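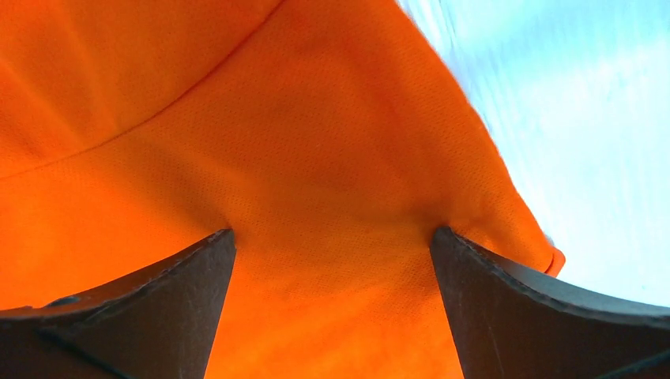
Two-Arm Bench, Home Build: Notes for Week 4

Welcome back, everyone, and thank you for being so patient with last week's wiring session, which ran a good deal longer than I promised (it always does!). Tonight we stay at the Kumsa workshop and move from bolting things down to handling cloth. Please have your Leltau parts list with you, the one with 68 lines, as we'll tick off the last few together.

Start with the layout. Both arms go on the near side of the table, one left and one right, and their cables need enough slack to follow every bend without pulling at the boards. I like a generous loop up by the gripper, even if it looks a bit silly at first.

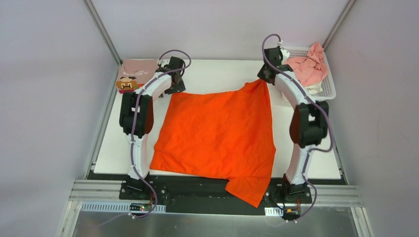 Figure 2. Both arms at the back corners of the orange cloth.

When you try this on your own bench, bring the grippers in slowly and go for the corners. Cloth is a wonderfully stubborn thing to work with, and a fold you hardly noticed can throw off the next move, so give yourself at least 10 tries before you change any settings.
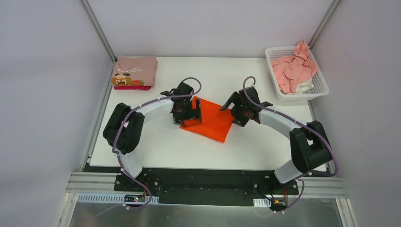 Before next time

Read the Floritz handout on gripper pressure, write down your own closing values, and bring a square of plain fabric from home.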